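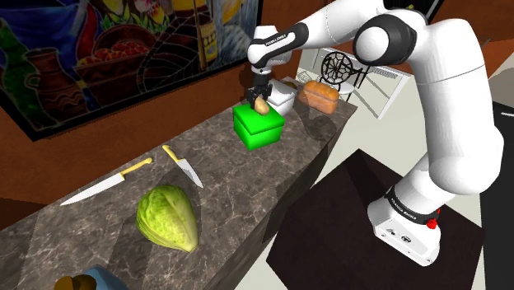 Rechercher dans les essais… OK

Chevalet d'atelier Evton Clumau : essai en grand format

L'Evton Clumau est un chevalet à double mât en hêtre huilé, destiné aux châssis lourds et aux panneaux. Le fabricant le place au sommet de sa gamme d'atelier, au-dessus du modèle à crémaillère que nous avions essayé dans une version antérieure. L'exemplaire décrit ici a été acheté dans le commerce au tarif public de 1 114 euros, hors livraison. Il a servi pendant tout le mois de juin dans l'atelier de Liya Araya, qui peint à l'huile sur toile de lin, et chez Jonas Widmer, qui travaille à la détrempe sur bois.

Montage

Le chevalet arrive en deux colis. La notice comporte des schémas corrects, mais l'ordre des opérations indiqué pour la traverse basse est mauvais : il faut engager l'écrou à plaquette avant de visser le pied arrière, faute de quoi l'accès à la rainure est fermé. Les perçages tombent juste. Les inserts filetés sont en laiton, montés d'équerre, sans éclat de bois en périphérie. Deux personnes sont nécessaires pour redresser l'ensemble. La visserie est à six pans creux, avec une clé fournie trop courte pour serrer convenablement les boulons du piètement ; une douille sur cliquet donne un meilleur résultat.

Le hêtre est étuvé, de fil droit sur les mâts, plus irrégulier sur les pièces du bas. La finition à l'huile est mince. Elle retient les taches de térébenthine et devra être reprise dès la première saison dans un atelier où l'on travaille proprement, plus tôt ailleurs.

Dimensions et capacité

La hauteur de châssis admissible est de 2 070 mm, mesurée entre la tablette en position basse et la griffe supérieure en butée. La valeur annoncée est exacte. En pratique, un châssis de cette hauteur oblige à sortir entièrement la rallonge de mât, et celle-ci prend alors du jeu dans son fourreau. Le défaut est sans conséquence pour un travail au pinceau souple. Il devient gênant au couteau, et franchement pénible lorsqu'on charge une brosse large pour un trait tiré d'un seul geste : la toile recule à l'attaque, puis revient, et le bord du trait s'en ressent.

La charge maximale indiquée est de 80 kg. Nous n'avons pas cherché à la vérifier. Le panneau le plus lourd passé sur le chevalet était un peuplier parqueté de Jonas Widmer, très en dessous de cette limite, et la tablette n'a montré aucune flexion visible.

Treuil et tablette

La montée se fait par une manivelle latérale et un câble gainé qui passe sur une poulie de tête. La démultiplication est bien choisie. Une toile de format courant se déplace d'une main, y compris lorsque l'autre tient la palette. Le frein est à friction, réglable par une molette située derrière le mât droit, à un endroit où l'on doit passer le bras entre la toile et le bois. Sur une peinture fraîche, la manœuvre est à éviter. Il est préférable de régler le frein une fois pour toutes, châssis absent, un peu plus ferme que nécessaire.

La tablette a une profondeur utile de 70 mm. Elle accepte donc les châssis à bords épais sans que la face peinte dépasse en porte-à-faux. Son nez est bordé d'un profil en aluminium qui se nettoie au chiffon. La rainure intérieure, en revanche, est à angle vif ; la peinture s'y accumule et il faut un outil pointu pour l'en retirer.

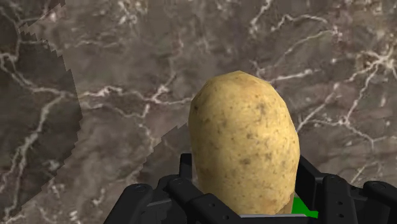

Pomme de terre, vue rapprochée.

La griffe supérieure est recouverte d'un feutre collé. Celui de notre exemplaire s'est décollé sur un côté au bout de quelques séances. Le fabricant fournit la pièce de rechange sans difficulté, mais l'adhésif est le même. Liya Araya l'a remplacé par une bande de liège fixée à la colle vinylique, et cette réparation tient.

Inclinaison

Le mât bascule vers l'avant et vers l'arrière. L'inclinaison avant, utile pour supprimer les reflets et limiter le dépôt de poussière sur un film frais, est suffisante dans tous les cas que nous avons rencontrés. L'inclinaison arrière va jusqu'à l'horizontale, ce qui permet de poser un jus très dilué ou un vernis à plat. Le verrouillage s'effectue par deux poignées indexables. Elles sont en plastique chargé, avec un insert métallique, et leur serrage n'est pas symétrique : la poignée gauche atteint sa butée avant la droite. On corrige en ajoutant une rondelle.

En position horizontale, la surface d'appui se réduit aux deux mâts et à la traverse. Un papier tendu sur planche y repose bien. Une toile libre, non. Pour qui travaille l'encre à plat puis redresse le support afin de juger des masses à distance, il faut prévoir une planche de doublage.

Stabilité au sol

Le piètement en H est large, avec quatre roulettes pivotantes dont deux à frein. Les freins bloquent la rotation de la roue, mais laissent la chape tourner de quelques degrés. Sur un plancher ancien, le chevalet se déplace latéralement lorsqu'on appuie dans un angle de la toile. Les vérins à vis proposés en option suppriment ce mouvement. À ce prix, ils devraient être livrés de série.

Comparaison avec le Bovden à mât simple

Le Bovden reste le concurrent direct. Il est moins encombrant, sa crémaillère ne demande aucun réglage, et son poids se concentre mieux sous la toile. Il accepte une hauteur moindre et ne bascule pas à l'horizontale. Anikó Bognár, qui utilise le Bovden depuis longtemps pour de grandes compositions à l'acrylique noire, a essayé le Clumau pendant une semaine et ne compte pas changer. Elle lui reproche surtout la rallonge, et juge que le double mât gêne la lecture d'une toile non préparée par l'arrière, la lumière étant coupée par deux montants au lieu d'un. L'objection ne concerne que les toiles fines, montées sans apprêt et éclairées de dos.

À l'usage, la différence la plus nette porte sur la torsion. Le double mât résiste bien à un effort appliqué sur un bord vertical. Avec le mât simple, le châssis pivote sensiblement autour de la griffe, et l'on finit par tenir la toile d'une main.

Points relevés

Pour : rigidité en torsion, treuil précis, tablette profonde, passage à l'horizontale, inserts en laiton.
Contre : jeu de la rallonge à pleine hauteur, accès au frein, feutre de griffe, vérins en supplément, notice fautive sur un point.

Avis

Le Clumau convient à un atelier où l'on alterne toiles moyennes et panneaux lourds, avec un passage régulier à plat. Pour des formats proches de la hauteur maximale, travaillés avec force, un accrochage au mur sur tasseaux reste plus rigide et beaucoup moins cher. Les peintres qui ne dépassent pas le format moyen n'ont pas l'emploi du treuil et peuvent se tourner vers le modèle inférieur de la gamme.

Essai : Meron Nigatu. Publié le 1er juillet 2021.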